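The Skitcombe path, in two pictures

The leaflet calls the Skitcombe to Grimness path a "woodland escape". I walked it in September with low expectations. It's asphalt, with trees.

**Going around the bend**

The path swings gently right past a big pale-barked tree. Shady, I'll give it that – but the leaflet promises 1,152 yards of "unbroken calm", and I'd like to know who measured the calm.

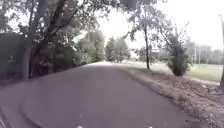 Min-kyu Um: I've walked it for 5 years and it's calm before 8 in the morning. After that, good luck.

I'm not getting up that early to check.

**The straight part**

Bushes right up to the asphalt on the left, a wide gravel shoulder on the right. The leaflet skips the gravel.

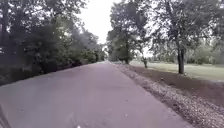 Marunstead has a path like this too, and it doesn't need a leaflet. I'd still walk this one again – just not for the reasons they print.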